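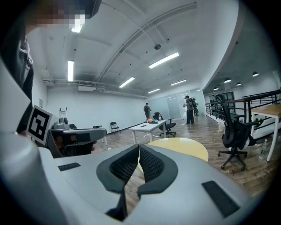 Chapter 4. Light From Overhead

I have a confession to make before we get into fixtures and switches: for years I never looked up. I could tell you the paint color of every room I'd ever lived in, and I could not have told you how a single one of them was lit. Then I started helping people fix up big old rooms (lofts, mostly, and one former dance hall that still haunts me), and now I can't walk through a door without tipping my head back. A big white room is my favorite kind to look up in, because it can hold two completely different ideas about light at once. Rectangular fluorescent fixtures spread along the main ceiling, one over by the wall, a long bright one near the middle, smaller-looking ones trailing off toward the back, and then on the right, over the lower area, four dark dome pendants hanging in a row. Same room, two moods! If you understand why a person might want both, you already have half of this chapter.

Let's talk about the flat, bright kind first. Lighting people call it general light, and I'm going to call it that too, although my own word for it is "finding-your-keys light." Its whole job is to reach everywhere. It comes from high up, it comes from several spots, and it spills over everything without playing favorites. White walls and a white ceiling help it along enormously, since every pale surface throws some of the light back at you. Paint that same room dark green and you'll be shopping for more fixtures by the weekend. I know this from a place called Dunne, a workshop space I helped set up one March, where we picked a gorgeous deep color for the ceiling and then spent the next month squinting at our own hands.

The second kind is local light, and that's what pendants are so good at. A dome shade that you can't see through sends its light down and keeps most of it there. Hang one over a table and you get a pool that makes people want to pull up a chair. Hang a row and you've drawn a line through the room, which tells everybody where the counter or the long table ought to go, even before any furniture shows up. I love that trick. You can divide an open space with light and never build a wall.

Now, the measuring part, which I promise is short. Find the height of your tabletop, and then decide how high you want the bottom of the shade above the floor. At my own table I ended up at 62 inches off the floor, after starting at 53 and bumping my forehead on it for a week. Your number will depend on how tall you are and how often you lean across for the salt. Before you cut any cord, tie the lamp up with string, sit down, stand up, and talk to someone across from you. If you find yourself ducking to see their face, raise it.

Ceilings have opinions of their own, too. Beams, curved or straight, throw shadows if you put a fixture too close to one side. Detectors need open air around them, so don't crowd one with a big shade. Air conditioners and their pipes often claim the stretch of wall just under the ceiling, and I've watched people plan a beautiful strip of wall lights that ran smack into a vent. So make a ceiling map. I mean it! Take a sheet of paper, draw the outline of the room, and mark every single thing that's already up there. It takes maybe ten minutes, and it's the most useful drawing you'll make in this whole course.

One more thing before the first exercise. Put your general lights and your local lights on separate switches if you possibly can. When I worked on the Unine rooms we had everything on one switch, and it was either bright as a dentist's office or pitch dark, with nothing in between. We rewired it (an electrician did, I made sandwiches), and people started staying for supper.

For this chapter you'll need paper, a pencil, a tape measure, some string, and a room with a ceiling you're willing to stare at. Pick one you use every day. Go at noon and again after dark, because a room with good windows can fool you completely during the day. Write down where you squint, where you linger, and which switch you reach for first. We'll use those notes in section 4.1.

2 comments · 100 shares

Home | Contents | Previous chapter | Next chapter | Glossary

Related chapters
Chapter 3. Walls, White and Otherwise
Chapter 5. Lamps You Can Move
Chapter 6. The Jurnley Loft, Start to Finish
Worksheet: Draw Your Own Ceiling Map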